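The Gurkotar 29 is the thermal paste we reach for when an older desktop gets a second life, and we're happy to finally have it back on the shelf in both sizes.

# Gurkotar 29 Thermal Paste

If you've ever tried to spread a stiff, chalky paste in a cold garage, you'll like this one right away. It comes out of the syringe smooth and stays where you put it, and it spreads under light pressure from the cooler without any help from a card or a spatula (though there's a small spatula in the box if you like to use one). It's gray, it doesn't conduct electricity, and it wipes off cleanly years later with a little rubbing alcohol.

Lahcen Younis mixed the first batch for his own repair bench in January and kept changing it until he was happy with how it handled. The recipe we sell is the one he still uses!

## What it's good for

- Desktop processors, old and new
- Laptop processors and graphics chips
- Game consoles
- Chipset heatsinks that have dried out

It's a great match for office desktops that have been sitting in a closet. The factory paste on those machines has often turned to crumbs, and a fresh dab can make the fan a lot quieter – you may not even need a new cooler.

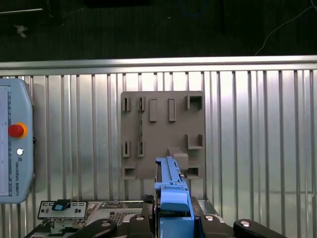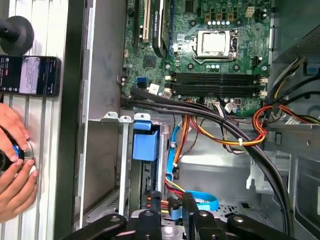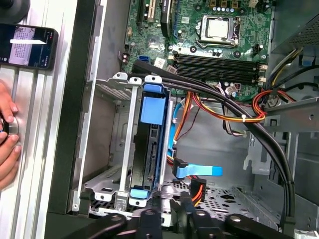

## How much to use

A dot the size of a small pea, right in the middle of the processor. That's plenty for most desktop chips. For long, narrow laptop chips, draw a thin line along the length instead.

Clean off every bit of the old paste first, from the chip and from the bottom of the cooler. Lower the cooler straight down and tighten the screws a little at a time, going corner to corner. If you lift it off again to take a peek, wipe both sides and start over with a new dot. Air pockets love a cooler that's been put back down on used paste.

No break-in time. Close up the case and turn it on.

## Sizes

| Size | Item number | In the box |
|---|---|---|
| Small syringe | Skinarska S | Paste, cap, spatula |
| Large syringe | Skinarska L | Paste, spare cap, 2 spatulas |

Both sizes hold the same paste. The large one makes sense for a repair shop or a school computer lab, and Reda Ghoneim, who runs our packing table, has started tucking two alcohol wipes into every large box as well.

## Storing it

Cap on, tip down, in a drawer. It doesn't need a fridge. If a little clear oil shows up at the tip after a long rest, squeeze a bit onto a paper towel until it looks even again, then carry on as usual.

## Goes well with

**Thiele cleaning cloths** – lint-free and washable, sold in a flat pack.

**Nosham screw tray** – magnetic, with a raised lip, and big enough for the screws from a full tower. We love this thing.

Item page updated 2025-11-23. The large syringe now ships with the new twist cap, and the old push caps are still available on request for anyone who prefers them.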